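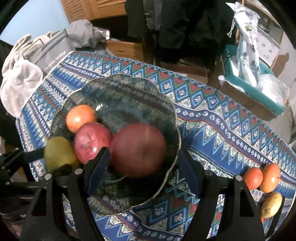
Clukby Wavy Glass Fruit Bowl

This bowl makes me want to buy more fruit! The rim is scalloped all the way around with a thin gold edge, and the glass is completely clear, so whatever you put underneath shows right through. Set it on a deep blue patterned tablecloth and you get the zigzags and little flowers coming up between the apples and oranges - so pretty, and you don't lose any of your cloth the way you do under a big white dish.

It's roomy enough for a real mix too. A mango, an orange, an apple and something bigger and red all fit together (we keep the extra mangoes beside it on the table, where they look just as good).

Wash it by hand with mild soap and a soft sponge. Please skip the dishwasher and microwave - the gold edge won't like either one. Let hot food cool before it goes in.

Item number: 545
Collection: Nernine
Material: clear glass, gold-edged rim
Sold: single, or boxed as a set of 6
Goes with: Esfahani table linens

The first batch of 100 went fast last August, and we have 40 more on the shelf now at our Clovusgate shop. Pick up in store or have one mailed, packed in its own padded box.

Page updated March 2, 2021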